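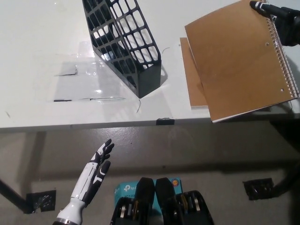

The Second Notebook

Hala Saliba had the table until five o'clock. After that the Cornis people wanted it back, and the two chairs, and the lamp if she could find the lamp.

She had worked at that table for most of three years. The firm had been called Zurkano when she started and Ellow when it closed, and in between it had been nothing in particular for a few months while the letters went back and forth. It translated manuals. Boilers, mostly, and sewing machines, and once a set of instructions for a folding boat that she had liked so much she did it twice.

Most of her things had gone down to the car on Tuesday. What was left was the file holder, a bit of plastic wrapping and the two brown notebooks, one on top of the other.

The holder was black and cheap and had a grid of holes along the side, so that you could see what was in it without taking anything out. She had bought it at Yüksel, the stationer's on the corner, in her first week. Mr Yüksel had wanted her to take two. She said she would come back for the other one if she needed it, and every time she went in for pens he asked her whether she needed it yet.

The top notebook had a wire spine. It was the one she used for words she didn't trust. She wrote the word on the left and what she had decided on the right, with the date if she was in the mood. The entries were numbered and the last was 497. It was the word for the small lip on a kettle that stops the lid falling off. She had never settled it. On the right she had written "lip?" and under that "ask".

She couldn't remember who she had meant to ask.

The other notebook was not hers. It had been in the drawer when she came, and she had always supposed that somebody would want it. In three years she had opened it once, seen that it was sums, and shut it again. Now there was no drawer to put it back in. The drawers had gone with the desk they belonged to.

She sat down and read it properly.

It was money. Somebody had been saving for something and had written down every amount in blue pen. The first page had 2000 at the top with a ring round it, and then the small sums began, going down the page and over it. Most were 23. Every week, 23, with now and then a week missed and the next one made up double. Halfway through the book there was a line drawn with a ruler, and 1000 written under it, and beside that the word "half" in careful letters. Then the sums went on.

They stopped in September. There was no total and no second line. The rest of the pages were clean.

She added it up on her phone, which took a while. Then she added it again and got the same answer. Whoever it was had been around forty pounds short.

There was no name inside either cover. She rang Tom, who had done the invoices at Zurkano and was the only one from those days whose number she still had. He thought it might be the man who had the table before her, but he couldn't think of the name. Paul, possibly. He had gone to Leeds or Luton.

"What was he saving for?" she said.

"No idea. Was he saving?"

"He nearly got there."

"Good for him," said Tom. He asked how she was getting on with the car, and whether it would all go in, and she said it would.

At twenty to five she put the spiral notebook in her bag. She folded up the plastic and pushed that in as well. She carried the holder under her arm. The other notebook she left until last, and then she took the blue pen out of her coat, turned to the page after September and wrote 15 Feb 2024 at the top. Under it she wrote her telephone number.

She went down to the front desk and asked the girl if she would keep it there, in case anyone came in for it.

"Who's it for?" said the girl.

"Paul," said Hala. "Possibly."

The girl wrote it on a sticky note, both words, and put the notebook on the shelf behind her with the umbrellas.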